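Does a Round Table Make You Tidier? Notes From a Month Without Corners
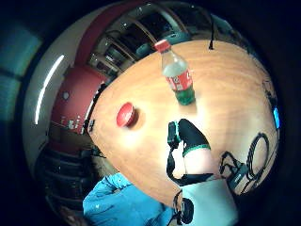

Senan Brennan: I've had a round one for years and it collects exactly as much junk as the square one did. The junk just ends up in the middle, where you can't reach it. Buy a tray.

I should have listened to Senan before I spent 400 dollars. The claim comes from a home organizing course called Kinsella, which I took in September on the promise that it would change how my kitchen works. Lesson one says that clutter starts in corners. Take away the corners, the lesson goes, and a table more or less clears itself. There are before and after pictures to go with it, and in every after picture there is a bowl of lemons. I have never met a family that keeps a bowl of lemons.

So this page was supposed to be my own gallery of afters. I've been posting about storage and cleanup products for long enough that people send me links with the words "this one works," and I open them all with the same sinking feeling.

A soda bottle with its red cap still on and some green liquid in the bottom, and a round red lid off on its own. Warm orange wood, nice grain, no corners. I'll give the course the grain.

My trouble with the corner theory is the bottle. A bottle with a little left in it is the hardest thing in any kitchen to put away, whatever shape the table is. It's too full to throw out and too empty for anyone to want. Kinsella has a rule for this, called the Last Inch: finish it, pour it or move it before you leave the room. Fine. I followed that at my old square table too, for two days.

Then there's the lid. Loose lids get their own lesson, and the answer is a set of Hullix bins, sold separately. I tried one bin for a week. It filled up with lids, and I still had to dig through it to find the one I wanted, so now I had the old problem inside a plastic box. Eoin Quinlan swears by his and says I gave up too early. He may be right. He also owns 4 of them, and I'd like to know what's in the last one.

The wood does need some care, and I'm doubtful there as well. Gikance oil was recommended for the top, Nakis wax by everyone who didn't like Gikance. I put one on each half and after a month I can't tell which is which. A damp cloth and a dry cloth after it seem to do the same job for the price of two cloths.

If you have a small kitchen, a round table is easier on the hips, and I like eating at mine. That's a reason to buy one. The full course with the bins comes to around 600 dollars, and I'd hold off on that until someone shows me an after picture taken on a Thursday night, with the dishes still in the sink.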